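Good Practice for Hand-Held Gripper Work: Gallery

This page belongs to the Prekilo working rules, the part about people who hold the gripper in their own hands. The rules were agreed at Prostia in November and they are now in their second version. 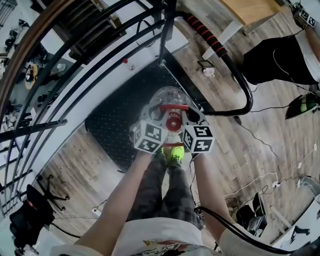
Rule 4, both hands on the gripper. The marker cubes stay free of fingers and sleeves, so that every printed face can be read. Bare forearms are fine, and for this work we prefer them.

A remark came from Rinero after the first version went out: two hands are too strict for light objects, and a person who works a long session will get tired sooner if neither arm can rest. They asked that the rule should say "two hands when lifting" and leave the rest to the operator.

We discussed this for a long time. In the end the rule stayed as it was, but we added a pause. After 80 grasps the operator puts the gripper down and rests for at least 8 minutes. Rinero accepted this, with the wish that the pause is written in the session sheet and is not only spoken. It is now a line on the sheet.

Notes to the rule

The other points of the same chapter are given here in short form. The full text is in the printed booklet, which you can get from the office at Štěpánek.

Cables. A cable that goes from the gripper or from the body of the operator must have enough slack for a full step in each direction. Cables on the floor are moved to one side before the session starts. If this is not possible, the operator works from one place and does not walk. We had many questions about tape. Tape is allowed, but it must be taken away the same day — old tape lifts at the corners and then it is worse than the cable.

Shoes. Closed shoes with a flat sole. No socks only, also not on a mat. Visitors follow the same rule when they come nearer than one arm and one gripper length.

Marker faces. Check them before each session under the same light in which you will work. A face with a scratch through the black border is changed. A face with a small mark in the white area outside the pattern can stay until the end of the week. Please do not repair the pattern with a pen. Two groups did this and the results had to be thrown away.

Objects. Round and smooth objects are taken slowly. Do not press harder when the object begins to turn; open the fingers, put it down and start again. A failed grasp is also a result and it is kept in the record with the letter F. In the first version we did not say this clearly, and of 600 recorded grasps from one site there was not a single F, which made us careful with the whole set.

Two people in one room. Each person has their own working place and says aloud when they leave it. Nobody gives an object directly from one gripper to the other, except when the task sheet asks for it. Conversation is allowed between grasps.

End of session. Switch off first, then disconnect, then put the gripper on its stand with the fingers open. The sheet is signed by the person who held the gripper, also when another person filled it in.

Changes from the first version

Pause after 80 grasps added to Rule 4. Letter F explained. The sentence about gloves was removed and will come back when we have better text for it — 137 comments arrived about this one sentence, and they do not agree with each other.

Comments for the third version can be sent to the office until the end of the summer. Please write the number of the rule in the first line.

Page last changed May 21, 2019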